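Etura households to get longer opening hours at reuse and recycling centre

Residents of Etura will be able to use the town's reuse and recycling centre until 8 in the evening from May, under changes agreed by the district council.

The centre, on the Drarnitz road, at present closes its gates at 4.30pm. The council said the earlier closing time had made it difficult for people in full-time work to bring in bulky items, and that queues at the end of the afternoon had at times reached the junction with the main road.

A consultation held over the winter drew 1,507 responses. Longer hours were the change most often requested, followed by better signs and a separate bay for garden waste. The council has approved the first two. A decision on the garden waste bay has been put back until the autumn, when the results of a drainage survey are expected.

The site will continue to be run by McAlister, which has held the contract since the centre opened. Under the revised terms the company will take on extra staff for the evening period and will be responsible for lighting on the access road. There will be no charge to householders for items brought in by car. Vans and trailers will still need a permit, which can be requested from the council offices or by post.

The list of accepted materials is also being extended. Small household goods made of hard plastic, including storage trays, kitchen organisers, plant pots and toys, have until now been treated as general waste. They will be collected in a container of their own and sent for sorting at Grulteo. Items should be empty and clean, and any batteries must be taken out beforehand. Film, polystyrene and garden hoses are not included.

The council estimates that 19 tonnes of hard plastic could be kept out of general waste in the first year. It will publish figures for the new container every quarter – the first set is due at the end of the summer.

The reuse shop beside the entrance will keep its present hours for the time being. Goods in working order may be left at the shop counter while it is open, but should not be left outside the gates at any time. Fly-tipping at the entrance carries a fixed penalty of £100.
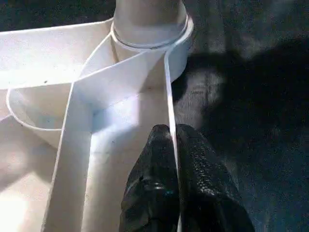 Dariel, commenting on the council's website, wrote that the evening hours were welcome but that the permit rules for trailers should have been looked at in the same review, as many people on the outlying farms had no other means of moving large items.

In a written response the council said that permits would be considered separately and that residents could send in their views until the end of the month. Printed copies of the new opening hours and the list of accepted materials will be available at the library and at the council offices before the changes take effect.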